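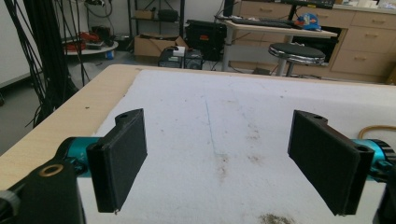
Akon Memorial Playground Bench, Model 1126

The Model 1126 is a park bench with a built-in plaque panel, made for playgrounds, school grounds and neighborhood parks where a family or town wants to remember someone. It seats two adults, or an adult and a couple of small children.

The seat and back are cedar slats on a powder-coated steel frame. Slat edges are rounded and all bolts sit below the surface. The frame comes in green, brown or black. Other colors can be ordered but add to the lead time.

The plaque

One cast bronze plaque is included in the price. It holds up to 24 words, counting names and dates. Most families use fewer — a name, the years and a short line read better from the path. We send a proof by email and nothing is cast until you approve it in writing.

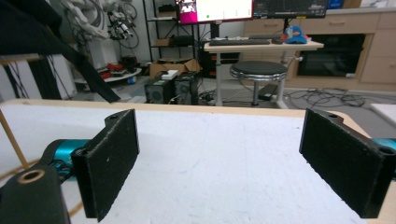

If you need a longer text, ask for the wide plaque, which takes the place of the top back slat. A replacement plaque can be ordered later with the bench number stamped under the seat.

Installation

The bench ships with ground anchors for concrete. For grass or wood chips, order the Gurkik footing kit. Check with your parks department before you order. Many towns have their own rules on where a bench can go and how far it must stand from swings and slides.

Price and delivery

Bench with standard plaque: $1,887
Gurkik footing kit: sold separately
Wide plaque: priced by quote

Benches are built to order at our Renosthorpe shop. Orders for spring dedications should reach us by the end of January. Local pickup is free. Freight is handled by Myung and goes to a curbside address, so plan on having help to move it from there.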